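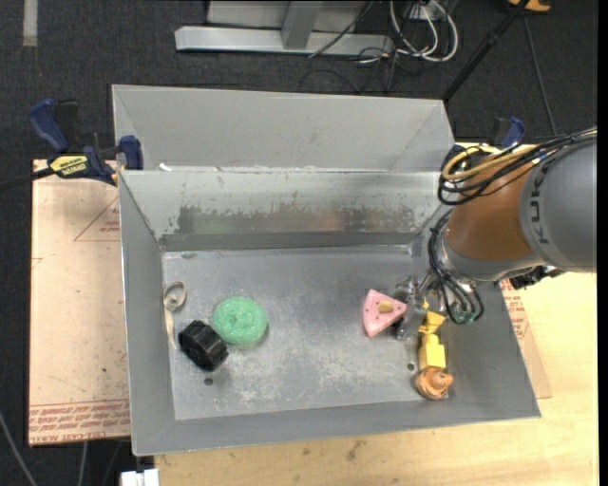 Gray metal bin with a few small items on its floor

Pharmacy in Boltdale is closing, how to organize my mother's medicines?

Posted by hayloft_window in Rural Living > Health and Care

Good evening to all. I moved to Boltdale to live with my mother, who is on a small farm outside the town, off Route 383. English is my third language, so please excuse me if I use a wrong word somewhere.

The pharmacy in Boltdale will close at the end of February. There was a paper on the door and the girl at the counter confirmed it. She said that the prescription files will go to the pharmacy in Lureck, and that we do not need to do anything. But Lureck is far for us, and my mother does not drive anymore. I work during the day and I come home after they close. On Saturday they are open only in the morning, and I often work then too.

My mother takes five medicines. Four are tablets for blood pressure, cholesterol and thyroid. The fifth one is insulin, which must stay cold. Now each of them is finished on a different day, so I am going to the pharmacy almost every week. With Boltdale this was no problem. With Lureck it will be a very big problem.

A neighbor told me about a mail-order pharmacy named Dastero, and she is satisfied with it. But her medicines are only tablets. Our mailbox is at the road, a long way from the house, and in summer it becomes extremely hot inside.

My questions are these. Must the files go to Lureck, or can I choose another place? Is it possible to have all the medicines on the same day? And does somebody here receive insulin by mail on a farm, and how do you do it?

I thank you in advance for each answer.

sorghum_and_sons

You can choose. When a pharmacy closes they send the files to one buyer, but you are not married to this buyer. You call the new pharmacy that you want, you give them the name, the birth date and the list of medicines, and they ask for the transfer. For us it took two days. If there are no refills left on the bottle, there is nothing to transfer and the doctor has to write a new prescription, so look at the labels this week.

I don't use mail order. I don't trust it in winter, when our road is closed by snow.

clinic_desk_lureck

I work at the front desk of a clinic, so I am not a pharmacist and not a nurse. Please confirm the medical things with your mother's own people. But I help patients with this kind of problem on most days, and I will try to answer in order.

First, the same day for everything. The usual name is "medication synchronization," or only "med sync." You call the pharmacy and say that you want it. They choose one date in the month, and the first time they give a short fill of some of the medicines so that all of them finish together. The short fill can have its own copay, and you should ask how much it is before you say yes. For tablets that your mother has taken for a long time in the same dose, ask the doctor also for a 90-day supply. Many insurance plans permit it. Then you drive to Lureck four times in a year for the tablets, and this is already a different life.

Second, the insulin. I would separate it from the tablets. Mail-order companies do send insulin, in an insulated box with cold packs, but you must ask Dastero (or any other company) these things before you sign:

Can they send it to a different address than the tablets?
On which day of the week do they ship? You do not want a box that stays in a warehouse over the weekend.
Do they send a message on the morning of delivery?
What do they do if the box arrives warm?

The different address is the most important for you. Some of our patients send the box to their work, where a person is always present to accept it. Please don't use the mailbox at the road for insulin, not in July and also not in January, because frozen insulin is ruined too. If a box comes and you have doubt, call the pharmacist before your mother uses it.

Third, ask the pharmacy in Lureck about delivery. They do not advertise it very much. I know that a driver goes in the direction of Boltdale on Thursday, and he leaves packages for pickup at the Mägi grocery, where they keep the cold ones in a refrigerator behind the counter. You have to be on the list before, and I am not certain if they accept new people at this moment. The store is open in the evening, so it may fit with your work hours.

One more advice. Before the end of February, ask the Boltdale pharmacy to print the full list of medicines with doses and the doctor's name. It is free and takes them a minute. Also try to have a reserve of 14 days at home when the change happens. Transfers are normally quick, but when a whole town is transferring in the same week, the telephone is busy.

hayloft_window

Thank you very much to both. I looked at the labels and the thyroid tablets have no refill, so I will call the doctor in the morning. Mägi is on my way home from work and I did not know about the refrigerator! I will ask them for the list.

sorghum_and_sons

Go before 5 if you want to speak with the owner. In the evening it is only the high school kids at the register.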